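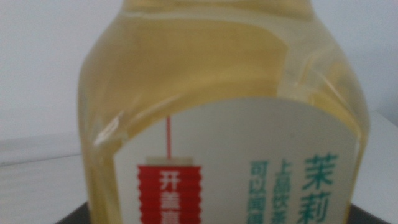 From: Agnes Lundgren
To: home-machines list
Subject: Re: Can they put the shopping away yet?

Torbjørn Tveit wrote:

> I watched the Iritz video over the weekend and I'm prepared to be
> impressed. It clears a table, it wipes the table, it puts a cup on a
> shelf. My sister has been told she'll have one in her kitchen within
> 3 years and has stopped training her children accordingly.
>
> Those of you who have been near one: can it do an ordinary job, start
> to finish, with nobody standing behind it holding their breath? Say,
> pour everyone a drink and put the bottle back.
>
> Torbjørn

Torbjørn,

Tell your sister to resume training the children.

I like your test, mainly because it sounds so easy. Take a big bottle of jasmine tea, the clear plastic sort with the pale yellow tea showing through. You or I would pick it up while looking for something else. A machine has to decide where the bottle stops and the tea starts, and then where both of them stop and the wall starts. Shiny curved plastic is a rotten thing to look at if looking is your job. There's a highlight down one side that belongs to the lamp or the window and moves when you do. The papery label is a mercy, being white and flat-coloured with a red tag printed on it, and I suspect a good deal of what passes for intelligence in this field is finding the label.

It gets worse close up. By the time the camera on the wrist is near enough to be of any use, the bottle fills most of the view and has gone soft at the edges, rather like trying to read a bus timetable with your nose on it.

Then you have to hold it. A full bottle is firm and an empty one folds up like a deckchair, and pouring takes you from the first to the second with no announcement. The red tag on ours starts with the characters for "open the cap", which I take as a taunt. Caps are a two-handed job, and most of the machines I've met have been issued with one.

For what it's worth, Li-hua Pan ran a bottle trial at Ullico in July. Picking up and setting down went well, 63 tries and more than 30 of them clean. Pouring went less well, and she has asked me to say that the carpet was due for replacement. At 12 minutes a drink you'd want to order before you were thirsty.

On the shop floor I'm less gloomy. Wendell's people at Hesisico have an arm that moves the same box to the same spot all day and it never sulks. But the box is always the same box. Kitchens aren't like that, least of all your sister's.

Is anyone going to the Iritz open day on Thursday? If so, please take your own bottle and ask them to put it through its paces. I'd bring a towel.

Agnes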